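# Teleoperation demos for bin picking: robot keeps stopping short of the shelf

**Nilmini Ranasinghe**
Posted 2020-04-29

Hello everybody. I am collecting demonstrations for a mobile robot which should take a plastic bin from a steel rack and put it on its own top. I drive it by remote control with two hand controllers and a headset. The policy is trained from these recordings only, there is no planner behind it.

I have 352 episodes now. In the recordings everything is fine, I reach the bin almost every time. But when the trained policy runs alone, the arm goes to the shelf nicely, then it stops a little before the rim of the bin and stays there. Sometimes it moves forward and back very slowly, like it is thinking. After 16 seconds our safety timer ends the run.

What I checked already:

- Camera calibration, done again two times.
- Gripper command is recorded correctly (I plotted it).
- Delay between controller and arm is small and constant.

All bins are the same blue and the racks are shiny steel, and behind the first rack there is another one with more blue bins.

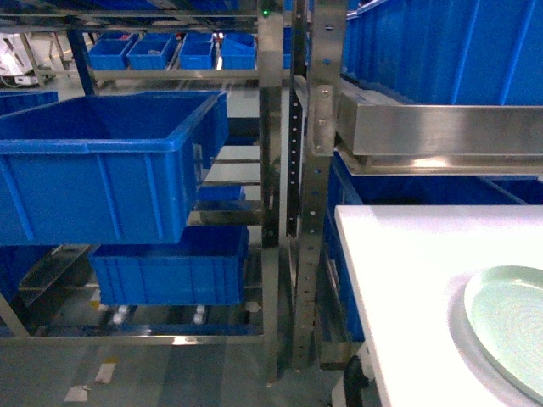 My supervisor says I need 1,000 episodes and then it will work by itself. I would like to believe this, but each episode costs me time and my shoulders hurt in the evening. Is it really the number, or do I demonstrate in a wrong way? The software for recording is Catacutan, with the default settings, if this is important.

---

**Orestis Vasilakis**

More data always helps. We had 487 episodes on a similar task and it was OK. Also try a bigger network. Did you restart the training with another seed?

---

**Delyth Gough**

I had the same trouble at Cisudholm, with drawers and not bins, so I will write what helped us. Maybe not everything fits your case.

First, open ten of your episodes and look only at the speed of the hand in the last part before contact. I am almost sure you will find a pause. When we drive by remote control, we come near to the object, then we stop and check the depth, because in the headset it is difficult to judge. The robot learns this stop very faithfully. In the pause the picture does not change and the action is near zero, so the policy predicts zero again, and it can stay there until your timer.

You can repair the old data partly. Remove the samples where both hand speed and gripper speed are under a small limit, but leave a few of them at the moment of closing the gripper, if not it will close too early. Catacutan has a filter for this in the export window, it is off in the default settings. Check the result with your eyes before you train.

For the new episodes:

1. Practice the reach without recording until you can do it in one movement. It does not need to be fast.
2. If you stopped for a long time before the rim, throw the episode away. Do not keep it only because the bin was taken in the end.
3. Change the start position of the base a little every time, also the angle.
4. Record some corrections. Start with the gripper already in a bad place, for example too low at the front of the bin, and bring it to the rim.

About the same color everywhere: yes, this can confuse it, mostly when the rack behind is in the view and full of blue too. If you have a wrist camera, use it together with the head camera. With the head camera alone we could not get the last centimeters right. Reflections on the steel change with the time of the day as well, so do not record everything in one morning.

For the shoulders, lower your chair and put the elbows on something. I do not record longer than one hour.

---

**Nilmini Ranasinghe**

Thank you Delyth! I plotted the hand speed and the pause is there, in nearly all episodes, and in the later ones it is even longer. I think I became more careful with time and made it worse. The wrist camera exists but I had it switched off to save disk space.

Orestis, I tried three seeds and the behavior was the same.

I will filter the old data first and train again with the wrist images only in the new episodes. Or is it bad to mix them?

---

**Delyth Gough**

I would not mix in the first try. Train the filtered old set with the head camera, only to see if the stopping goes away. Then make a smaller new set with both cameras and train it separately.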